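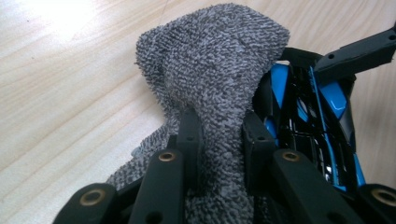

Notebook, August, bench 3, Tivedthorpe

Second session with the Mavaline hand-held gripper kit. Vangelis Rallis has asked for a yes or no on buying a second unit before the trial period is up, so I'm writing down more than I normally would.

Session 1 was all rigid parts and went fine, see previous pages. For today I wanted one soft thing and one hard shiny thing on the same table, the gray terry towel and the blue and black model car. The Endale people care mostly about cloth. We care mostly about not scratching things.

Set up by 10:20. Charged overnight. The start-up check wants the jaws opened fully, closed fully and opened again before it will record. I forgot the last open and had to restart. The quick start sheet mentions it only on the back.

Towel

Pinching from above works if you come down over a ridge in the cloth. On a flat area the fingers skate and pick up loops and nothing else. Better to bunch it first with the free hand, then close. With the pile gathered between the pads the hold feels secure and I could lift and turn without it creeping.

Did 20 lifts. Dropped 2, both when I took hold too near the edge. Those were my fault and I've left them in the log as drops.

The towel sheds. Picked lint out of the linkage at the break, mostly around the brass inserts. Took a soft brush and a few minutes. If Endale really mean to run towels all day, somebody has to put cleaning on the schedule. The Mavaline manual says "wipe as needed" and leaves it there. Ask them what as needed means, and whether lint in the pivots affects the warranty.

Trigger force is heavier than I would like. Fine for one session, tiring for a whole shift. There is a spring swap listed in the accessories and I'd want to try it before saying anything final.

Car

Worried about the paint, so I fitted the foam and closed slowly. Laid it on its side with the nose to the left and took it across the body, one pad near the front half and one toward the rear. It stays put like that. I tried it first with the pads closer together and it wanted to swing nose down, so wide is better for this one.

Foam is soft and already a bit frayed at the corners. I can't say how much of that came from today, I didn't look closely before starting. Note for next time: look at the pads before AND after and write it down.

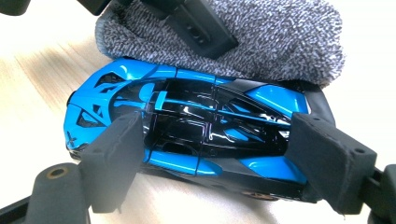 Checked the body under the lamp afterward. No marks I could find on the blue or the black. The foam does leave a little dust, which comes off with a dry cloth.

The glossy black is hard on the tracking. Glare off the canopy and off the tabletop near the window, and the preview jumped twice while I was turning the car. Lowered the blind halfway and it settled. The Naltonen kit we had on loan in the spring did the same thing on shiny parts, so I don't hold it against Mavaline in particular. A matte mat on the table might be enough. Try the green one from the drawer under the scale.

Cost

Quote is 1,200 for a second unit with one set of pads. Extra pads are sold in packs of 10 and the price isn't on the quote. Given the corners I'd want that number before signing. Shipping is also left blank.

Compared with Naltonen: the Mavaline is lighter in the hand and the jaws close more evenly. The Naltonen software was easier, and you could rename a take without exporting it first. Here you have to export, rename, and import again, and I lost one take doing it. Wrote to Mavaline support at lunch, no answer when I packed up.

Where I stand

Hardware good enough for our parts and for cloth, provided the cleaning gets done. Software a nuisance but livable. I'd say yes to the second unit if the pad price is sane. Vangelis, if you read this before I catch you, please don't sign the quote as it is. Get the pads and shipping added as separate lines.

To do
Email Mavaline: pad pack price, shipping, lint and warranty, spring swap
Repeat the car with the matte mat and the blind fully up
Try the towel folded in quarters
Put the brush back in the kit case, it's in my coat pocket

Stopped 3:40. Kit on charge, lid open, bottom shelf.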